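Notebook, September, a bit after 4 p.m.

Badge reader testing, continued from last page.

So the new Valturis readers are mounted on the bench and powered, finally! I spent the morning fighting with the supply. The old one sagged every time both strikes fired together, and the controller would reboot and come up thinking every door was closed and locked. Lorna Dunbar spotted it from the log before I did (she noticed the clock jumping back). Swapped in the bigger supply from the Rustport job and it's been solid ever since.

First run was cloned cards. Leandro Cáceres made up 10 copies of the old low-frequency badges with the handheld writer, and the legacy reader took every single one, which we all expected but it's still a rotten feeling to hear that cheerful beep over and over. Valturis reader in mixed mode: also took all of them. In strict mode it refused the lot. Trouble is that mixed mode is how it ships, and the Kurian people want to leave it that way until all their staff have been re-badged. That's 700 cards, and their front desk can only print so many in a day.

My suggestion in the email was to do the server room and the records room first and put those two doors on strict straight away. The lobby can wait. Lorna wants the loading dock in the first batch too, and I think she's right, the dock door is propped half the afternoon anyway and a clone would get you through to the archive stairs without passing reception.

Second run, the audit log. The controller holds 3000 events and then starts writing over the oldest without any warning. I filled it with a script and watched the early entries go. At a busy site that could be a long weekend's worth, so if the link to the server drops we lose exactly the part we'd want. Wrote to Stano's support line to ask if there's an alarm for it -- no answer yet. Might just be a checkbox I haven't found, their menus are a maze and the manual has the grey-on-grey screenshots.

Also did 100 door-forced trials on the bench strike using the new contact. Missed none, but the alarm colour on the panel stays amber when it should go red, so that goes on the list for Leandro.

Still to do: request-to-exit sensor (can it be tripped from under the door with a bit of cardboard?), tamper switch on the back of the reader, and label the blasted cables before I forget which is which.
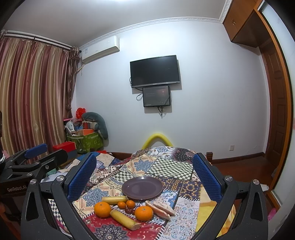
Oh, and the spare strike keeper is in the second drawer under the bench, in with the tie wraps. I've put the strict-mode config on the shared drive so Lorna can load it for the records room door.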